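29 Nov 2018

Scheduling model, football side. Picked up where I left off with the non-conference matrix. Swanepoel still has two open dates for next season and Fidau has one, and the solver keeps pairing them in the second week, when the stadium resurfacing at Fidau won't be finished. I had the blackout dates loaded in the wrong column. Fixed that and reran.

Run 17 finished clean. Swanepoel opens at home against Ellasow, then travels two weeks in a row. No team has three straight road games. Total travel came out 300 miles lower than the last good run, nearly all of it from moving the Ellasow game off the long weekend.

Things I changed by hand before the run:
Locked the rivalry game to the last Saturday slot, as both schools asked.
Raised the penalty for short rest after a night kickoff.
Took out the neutral-site option — the contract for it lapsed and the file was never updated.

Still not happy with the bye weeks. Two teams get theirs in week 3, too early to do them any good. I tried shifting one to week 6 and it pushed a home game onto a date when the band is away. The band isn't a hard constraint, but the athletic office treats it like one.

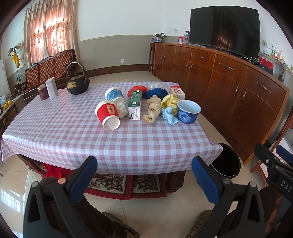 Karabo Hendricks would leave the week 3 byes alone and fix the return games first, as Zoltport is owed a home date under the old two-for-one deal and the model has no idea that deal exists. Checked the contract folder and that's correct. The return game has to be played by the end of the season after next, and there's a buyout if it isn't.

So the matrix needs a column for owed games with a deadline year. Started on it. Zoltport is in, the rest are not.

To do in December:
Finish the owed-games column.
Rerun with Zoltport at home, weeks 1 to 4 only.
Ask Lesego Ngubane for the TV windows — my copy is from last year.
Send run 17 to both schools marked as a draft.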